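Chapter 3
Buying the Hand: Reading an Offer for a Dexterous Work Cell

Sellers of robots like to talk about hands. A gripper with two flat jaws is hard to get excited about, while five fingers on a glossy white forearm will hold a room's attention for as long as the salesperson needs. This chapter is about what the buyer should be doing in the meantime.

Our running case is the Plillurska kit, offered by Sorkham as a package of arm, hand, controller and what the brochure calls "ready skills." The quoted skill set covers sorting and placing small electrical goods. Fokano, a maker of switch panels and distribution boxes, looked at it in August and did not sign. We will follow their notes, which are blunt.

The first note concerns the word "ready." Sorkham's offer listed 1,263 completed picks and left out how many were attempted, on which parts, or how often a person stepped in. A figure like that can't be compared with anything. Fokano asked for the missing numbers and got a second brochure.

The second concerns the parts. Wall plates are thin and flat, and they slide over one another. Three in a shallow tray can already overlap, with one leaning out over the rim, and a hand coming down from above has to choose an edge to take hold of. A distribution box with a clear window in the lid is a different problem – wide, boxy, and with a surface that some vision systems read badly. An offer that prices both under one skill deserves a question or two.
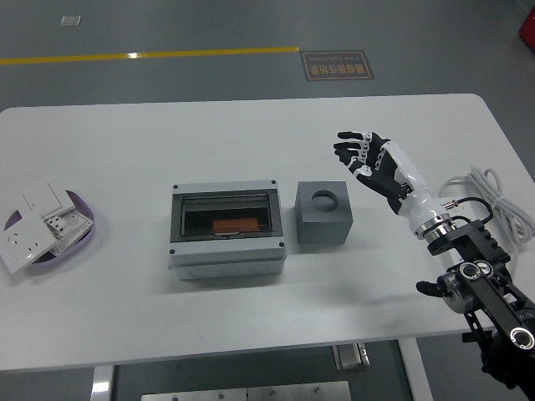

3.1 What the price covers

Plillurska is sold with 2 days of setup and 10 hours of remote support. Etelka Gulyás, who ran the review for Fokano, wrote beside this line: "Support for what? Is a new tray a new task?" The contract did not say. Under a strict reading, swapping one tray for a deeper one could count as retraining, billed separately.

Read the exclusions before the features. In this offer they covered finger wear, cables and any part "outside the demonstrated range," a phrase that was never defined.

3.2 Do you need fingers?

Perhaps. Bakos, the competing bidder, proposed a suction cup for the flat plates and a plain gripper for the boxes. It looked dull and it was easier to cost. Fingers may earn their price where parts change often, but the seller should have to show that with your parts, in your trays

© Sorting Out Automation, course edition. Questions about this chapter: use the contact form. Back to top

Comments

mdel_44: We got the same "completed picks" line from a different vendor. Asked for attempts, never heard back.

Tool Crib Ray: A bit hard on Sorkham. Setup was fine at our place. The support hours went fast though.

jpruitt: Is 3.2 supposed to stop there? My copy has no period either.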